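Bakstead 161 Work Table
From the Mikard range of shop furniture

The Bakstead is a table. It has a flat top, it has legs, and it stays where you put it, which was more than we could say for the model it replaced. It comes in one color, gray, because we tried offering four and everybody bought gray.

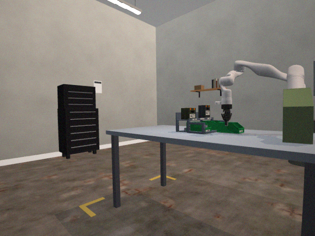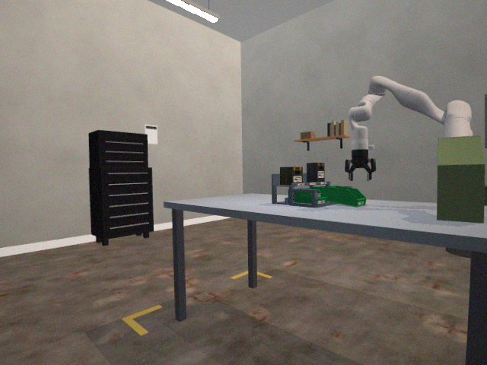
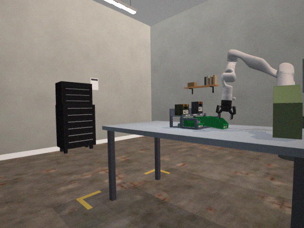 Ordering is simple. You pick a height, standard or tall, and you pay us. The tall one suits people who stand all day and are proud of it. If you're between the two, buy the standard and get a stool.

Assembly takes 16 bolts. The box holds 16 bolts. Please don't write to ask for the spare, and please don't use the bolts from your old table, however fond of them you are. Two people make the job easier, provided they're still speaking after the last piece of furniture.

The top wipes down with warm water and dish soap. Wax makes it slippery, and a customer of ours has the dented socket set to prove it. Coffee comes off if you get to it the same morning. Wood glue is between you and your conscience.

We cover the legs and joints for 2 years. Scratches in the top aren't covered, and neither is anything you did with a hammer. Returns are accepted in the original box, so you might want to hold off on giving it to the cat.

Lead time is longer in January, when everyone resolves to clean up the garage. By March we can usually ship the same week.

Part number: 2031

Related items
Nigam Shop Stool
Dasten Clamp Rack
Bakstead Leveling Feet, set
Mikard Touch-Up Paint, Gray

Last updated: January
Contact us | © Mikard | Back to top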